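From: Manee Saengthong
To: Etilus manipulation list
Subject: Re: [etilus-manip] Bottle picking, wrist view only?

Hi Pejman, hi everyone,

Thank you for such a thoughtful message, and sorry it took me until Thursday to sit down with it properly. I wanted to go back through the logs with Rakiya before I answered, and that always takes longer than we plan (we get distracted by the funny failures and start watching them all over again).

Pejman Mohammadi wrote:
> I read your May note on the bin policy with a lot of interest. You say
> that dropping the overhead view hardly hurt you once you had enough
> demonstrations. We saw the opposite at Vinavia: with the wrist view
> alone, our policy would hover over the bin and never commit. How many
> demonstrations did you need before that went away? And did you change
> anything else at the same time? Kaj thinks our action chunks are too
> short, but I am not so sure.

I know that hovering very well! We had it for most of the spring. Our first wrist-only policy was trained on 200 demonstrations, and it did just what you describe, drifting back and forth as if it couldn't make up its mind between two neighbors. At almost 2,000 it had mostly gone away. The final set has 2,332, and I don't think the last few hundred bought us much, except on bottles lying right up against the wall of the bin, where they clearly helped.

And yes, I'm afraid we did change something else, and I should have said so more plainly in the note. Raluca went back through the early demonstrations and found that our operators had each picked up their own habit for choosing a bottle. One always took the nearest, another liked to start in a corner. So the same view was paired with very different motions, and averaging over those gives you a hand that hangs in the middle. We now feed in the chosen bottle as a small mask on the first view of each attempt, and the policy carries it forward from there. When we took the mask away again and kept all the data, some of the hovering came back, though much less of it than before.

On chunk length, I'd side with Kaj a little. We tried 3 settings and the shortest was the worst of them, mainly in the last stretch before the fingers close. I wouldn't expect it to fix your problem on its own, though.

The other thing I'd look at is how much of your wrist view the hand itself takes up. On our setup, with the black cover on, it is a lot, and what is left has to do for both the bottle you want and the ones crowding it.

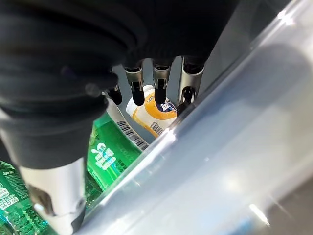 Does the mask have to be redrawn if a bottle rolls during the approach?
The policy usually copes with a small roll by itself, but after a big one we stop the attempt and draw a new mask.

We did try tracking the mask through the whole motion, using the tracker from the Jingate code. It was lovely while it worked, but it would lose the bottle once the fingers came down over it, and then the policy trusted a mask that had slid onto something else. If somebody on the list has a tracker that holds up under that sort of occlusion, I would be so glad to hear about it – Rakiya too, as she is the one who spent two weeks on it.

Pejman, if you can share a handful of your hovering runs, I'd be happy to put them next to ours. The raw joint logs are fine, no need to tidy them up first.

Warmly,
Manee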